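Lab notebook – Vorkell demo visit
2026-01-10

Back from the open day at the Vorkell lab in Utby and typing this up before it all runs together. My paper notes are four pages of arrows and half-words, so this is the readable version, for me and for whoever on our side has to plan our own open day in April.

Short version: go if you get the chance. I had expected the usual, a fenced cell doing one move over and over behind glass, and what they had was a working room with the doors open. People at their desks, arms on their rails, visitors wandering through the middle of it all with coats over their arms. The demo this time was drinks. Cups of iced tea picked up and handed over, on an ordinary table, with the lab carrying on around it.

I picked the drinks demo as the thing to study properly because we keep circling the same problem at Bukbridge. A full cup with a lid is a nasty object. It's soft, it's see-through, the weight is all in the liquid, and the lid is the widest part, so if you come in high you squeeze the wrong thing. Our own tests in the fall were mostly with rigid bottles and I think we flattered ourselves.
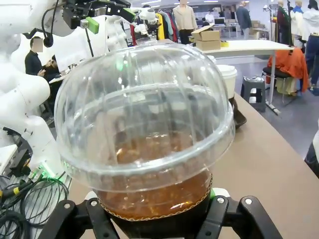

They go low on the cup. I'd been arguing for a grip just under the rim, on the theory that the cup is stiffest there, and I'm now ready to drop that. With a low grip you have the paper sleeve to work with, and paper gives you friction that bare plastic with condensation on it never will. It also leaves the lid completely free, and that matters for a handover, where a person will reach for whatever part the robot isn't holding. Obvious once you've seen it! I wrote "LOW + SLEEVE" in capitals and underlined it twice.

The price is that the load sits above the fingers, so a jerky start will rock it. They said they spend far more tuning time on the first bit of the lift than on the grip itself. Same with stopping. The operator I talked to had a nice way of putting it: drive it like there's a cake on the back seat.

Numbers I got down, for comparison with ours:

Logged cup grasps since they started on this task: 1,568
Cup and lid types in the set: 6
Sleeve types: 2
People trained to run the station: 5

The grasp count surprised me. I'd have guessed a good deal higher given how calm the motion looks. They put it down to being fussy about which attempts they keep. Anything where the operator hesitated gets thrown out the same day. We keep everything and sort it later, meaning we don't sort it. Worth a talk on our side.

Asked about clear plastic and the cameras, since that's what bites us every time. Depth on a transparent lid is poor for them too. No magic there. They lean on the wrist view for the final approach and treat the sleeve as the thing to find, and the cup more or less comes along with it. They've also stopped trying to hide the background. The room is busy – clothes on a rack, mannequins, boxes, people walking about – and they train with all of it in view. Their reasoning is that a cafe or a shop will be worse. I like this a lot. We put up a gray curtain last year and I have never been sure it helped us anywhere except behind the gray curtain.

Then a long stretch on finger pads, my favorite part of the day. I'm aware this is not everyone's idea of a good Saturday.

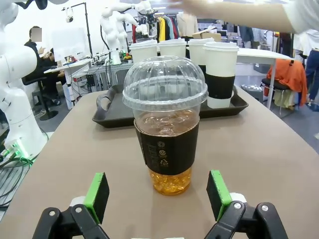

Pads first, then. Rubber on the gripping face, and they treat it as a consumable. Wiped between sessions, swapped on a schedule, and the swap gets written in the log next to the run. We change ours when somebody notices they look shiny. I asked if a fresh pad behaves differently from a worn one and the answer was an immediate yes, enough that they don't compare runs across a pad change without a few warm-up grasps. So some of our unexplained scatter from last fall may be sitting right there. I want to go back through the Quintero runs and see if I can work out when the pads were changed. Probably can't, but I'll look.

Toppings came up too. Jelly pieces settle at the bottom, and that's good for you because the weight ends up down by the fingers. Ice does the opposite, it floats and knocks around. They like testing with both in the same cup, since that's what people order. We've been testing with plain water. Water is cheap and doesn't make the floor sticky, but it's a different object.

Two things I'd do differently if it were our open day. The first is where visitors stand. It was never quite clear how close was fine, and people drifted in toward the table whenever something was about to happen (me included). Tape on the floor would sort it. The second is a spoken cue before each move. The regulars in the room knew when an arm was going to go and the rest of us didn't, so we kept looking at the wrong one.

What they got very right was letting people ask while things were running. No slides, no speech at the start. You stood next to a person who used the thing every day and asked them whatever you wanted. I learned more in an hour of that than from the last two trade shows.

To do on our side:

Order paper sleeves, plain and printed, and repeat the lift tests with a low grip
Start a pad log, on paper if need be, taped to the station
Take the gray curtain down for a week and compare
Buy tea. And jelly, if the place by the station sells it on its own
Ask Vorkell if they'd share their list of lid types
Floor tape for April

Open question, didn't get to it: what do they do when a lid is on crooked? I meant to ask twice and got distracted both times. Will put it in the thank-you mail.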